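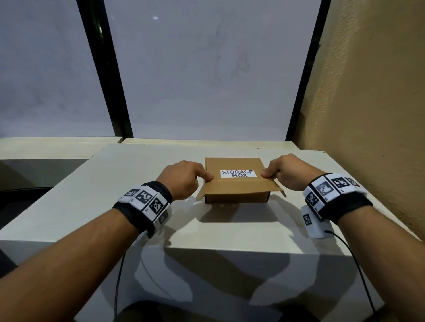
Storage box, lid shut, label on top.

How to write a pitch for your small agency's first big client

At Kiltar we lost 6 pitches in a row before Macario Robles read one aloud in the office, in the voice of a man reading a parking ticket. We rewrote everything by June. What follows is the method we kept.

Step 1. Open with their problem
Your founding story can wait. When we wrote to Firora, the old draft spent 238 words on how we met and none on why their ads ran in towns where they had no stores. Put the client's headache in the first sentence.

Step 2. Name a price
Put one number on page one. "Flexible packages" tells a buyer to brace for something awful.

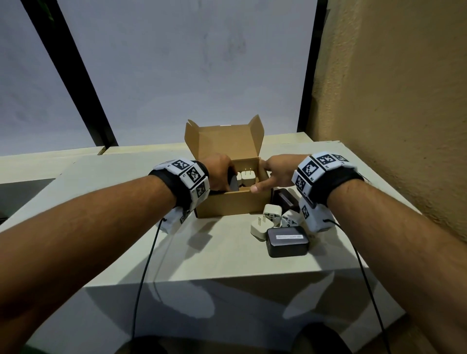
Should I offer a discount to land a famous name?
Only if you take something out of the job in return. Drop a round of edits or the launch video, and say so in writing.

Step 3. Show one piece of work
Choose the job closest to theirs. We sent Huerta our entire portfolio once, all 108 pages of it, and they wrote back to ask which part was the pitch.

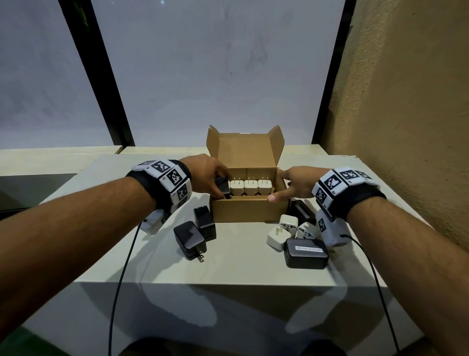

Step 4. Follow up twice, then stop
Write after a week, and again two weeks later. Keep the second note under 255 characters and ask a question they can answer from a phone. Tilbridge replied to ours with "ok, call me at 4," still the most romantic thing a client has ever sent us. After that, leave them alone and start on the next name on your list.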